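Filed under: Work & Careers > Automation on the job

**benchmouse60**
My shop (small electronics repair, five of us) is getting a Nurmont cell for the pick and place stuff, and before that we're recording hand-held gripper runs at the blue bench. Mouse, mouse pad, that sort of thing.
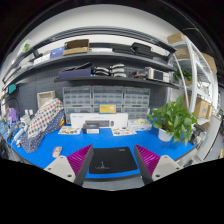
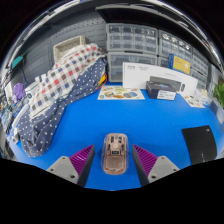
I've done more than 100 runs and my wrist is sore! What I want to know is, did anyone's job change much once the cell was in?

**tondton_nights**
Mine did. We got ours in July and I went from sorting parts to clearing jams and refilling bins. Pay stayed the same, and I talk to people less, which I miss. Ask for the training in writing. And swap hands every 60 runs, it helps a lot.

**geerts2151**
depends on your boss. Ours bought a Hesex and it sat under a sheet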